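Vistport Garment Steamer
Section 4: Filling, heating and first use

Read Section 2 (Safety) before you start. Steam leaves the head at a temperature that can burn skin.

4.1 Filling the tank

1. Make sure the steamer is unplugged.
2. Lift the tank straight up by its handle and turn it over.
3. Unscrew the cap and fill the tank with cold tap water. The tank holds 800 ml. Do not fill past the MAX line.
4. Screw the cap on by hand and set the tank back on the base. You will hear bubbles as water moves into the boiler.

Note: If your tap water is hard, use half tap water and half distilled water. Do not add vinegar, starch or scented water. See Section 7 for descaling.

4.2 Heating up

1. Hang the steam head on its hook with the holes facing away from you.
2. Plug the cord into a grounded wall outlet. Do not use an extension cord.
3. Turn the dial to 1. The lamp on the base blinks while the water heats.
4. Wait until the lamp stays on.
5. Hold the head over a sink or an old towel and let it steam for 30 seconds. This clears water left in the hose from factory testing.

Caution: Keep the hose as straight as you can. If it sags into a loop, water collects there and the head will gurgle and spit. Raise the head above your shoulder until the noise stops.

4.3 Steaming hanging clothes

1. Check the care label.
2. Start at the collar and work down with slow strokes.
3. Pull the hem lightly with your free hand. Wear the heat glove supplied.
4. Let the garment hang for 20 minutes before you wear it or put it away.

4.4 Table linen and other large pieces

Large pieces can be steamed where they lie if the table under them can take heat and damp. Do not do this on waxed, veneered or lacquered wood. 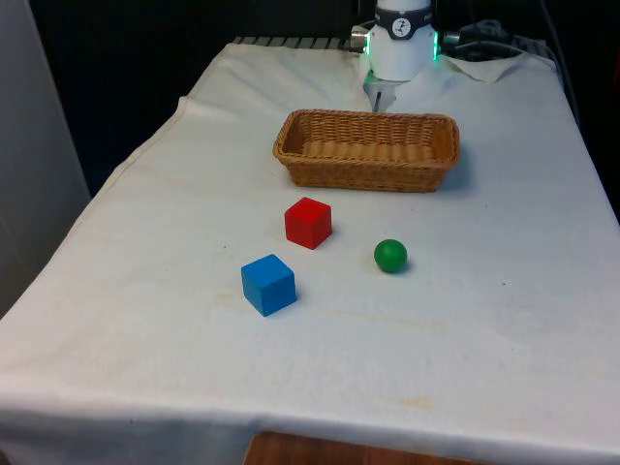
Dial setting 2 is the right one for most cotton and linen cloths. Look for stains before you begin, as heat can set them for good. Faint yellowish marks like the ones on this white cloth are easy to miss, so look it over in daylight and wash it first. Open out any folded corners, such as the bunched one at the back right, and steam the drop along the front last. Keep the head moving and let the cloth cool before you set anything on it.

4.5 Switching off

1. Turn the dial to 0 and unplug the steamer.
2. Leave it to cool for 30 minutes.
3. Empty the tank, then tip the base over a sink to drain the boiler.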